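**Ticket 114: standing desk in the laundry room rocks and stops partway up**

Product: Kadeck standing desk, white top, two-leg base
Opened: 11 February 2021
Status: partly resolved, part on order

**Problem as reported**

Two faults, maybe related. The desk rocks when anything presses on the end nearest the washer and dryer. It also stops on the way up at 37 inches and shows error 17 on the hand control. Going down is fine. I bought it in December and it worked normally until I moved it from the other wall.

Both faults are worse while the Flomeo washer is spinning.

**Already tried before opening the ticket**

- Unplugged the desk and plugged it back in. No change.
- Held the down button until the control reset. The error cleared, then came back on the next lift.
- Changed outlets. No change.
- Read the booklet. It lists error 17 as "leg travel mismatch" and says to contact support.

**Reply from Kadeck support (pasted from email)**

> Error 17 means one leg is reporting a different height from the other. Please check that nothing is touching the top or the legs during travel, that both leg cables are fully seated, and that the desk stands level. Then repeat the reset with no load on the top. If the error continues, tell us which leg is lagging.

**Log**

*Step 1. Things touching the desk*

The wire shelf unit that stands on the desk was the first thing I looked at. It's the Nodov one, black mesh with wooden boards, and I keep it pushed back to the wall. On the way up, the rear edge of its frame was catching on a screw head left in the wall from an old hook. There's a short scratch in the paint that lines up with it. Took the screw out and filled the hole.

Ran the desk again. It went past 37 inches once, then stopped at the same height on the second try with the same error. So the screw wasn't helping, but it isn't the whole problem.

*Step 2. Reset with no load*

Moved the shelf unit to the hallway and held the down button until the desk dipped and came back up a little. Ran it up and down three times. No error. Put the shelf unit back with nothing on the boards and ran it again. Error on the second lift.

*Step 3. Which leg is lagging*

Measured from the floor to the underside of the top at each end, right after it stopped. The far end, by the curtains, was at the height shown on the control. The near end was lower by the width of a pencil. I'm calling the near leg the one with the red string on it, to keep these notes straight.

*Step 4. Cables*

Both plugs at the control box looked seated. Pushed on them anyway, and the one from the near leg clicked. I unplugged it completely, checked the pins (straight, no dirt that I could see), and pushed it back until it clicked again. After that I got seven full lifts in a row with the shelf unit in place. Error came back on the next one, this time while the washer was spinning.

*Step 5. Level*

Put a small level on the foot rails, one at a time. The far rail is level. The near rail was not, because the floor drops slightly toward the middle of the room. I hadn't noticed it against the other wall. Turned the leveling foot at the low end until the bubble was centered, then tightened the foot.

The rocking stopped when I leaned on the corner by hand. It came back a little with the washer on fast spin, but that turned out to be a separate issue, see step 6.

*Step 6. Washer*

The stacked Flomeo unit had one foot that I could turn freely with two fingers, so it wasn't carrying any weight. Snugged it down and locked the nut. I also checked the stacking bracket while I was back there and one screw was loose. The spin cycle is much quieter now and I can't feel it in the desk top anymore.

*Step 7. Retest*

Desk at working height, shelf unit on it and against the wall, curtains pulled to the side so they don't drag on the top.

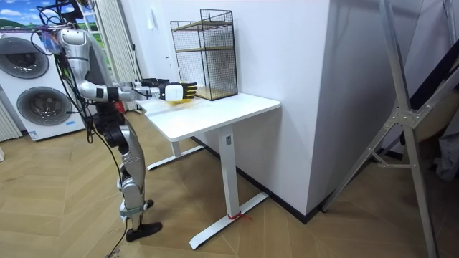 Steady at that height. The only movement I can get now is front to back, when I push hard on the edge, and it's small enough that I would not have reported it. Ran the desk to the top and back with the washer on and there was no error. Left it for an hour and ran it again. Error 17 on the way up, near leg lagging by the same amount as before.

**Sent to support**

Near leg is the one lagging. Happens with cables seated, desk level, and nothing in contact. Does not happen every time. Asked whether I can swap the two leg cables to see if the fault follows the cable.

**Reply**

> Yes, you may swap them at the control box. Unplug power first. If the error follows the cable, we will send a cable. If it stays with the leg, we will send a leg.

**Result of swap**

Swapped the cables. The far end lagged this time. Swapped them back and the near end lagged again. Reported it as a cable fault.

**Open items**

- Replacement leg cable is coming from the Sibiya parts warehouse. No delivery date yet.
- Until it gets here the desk stays at one height. No lifting with the shelf unit loaded.
- Touch up the paint where the screw was.
- Recheck the washer foot after a few loads.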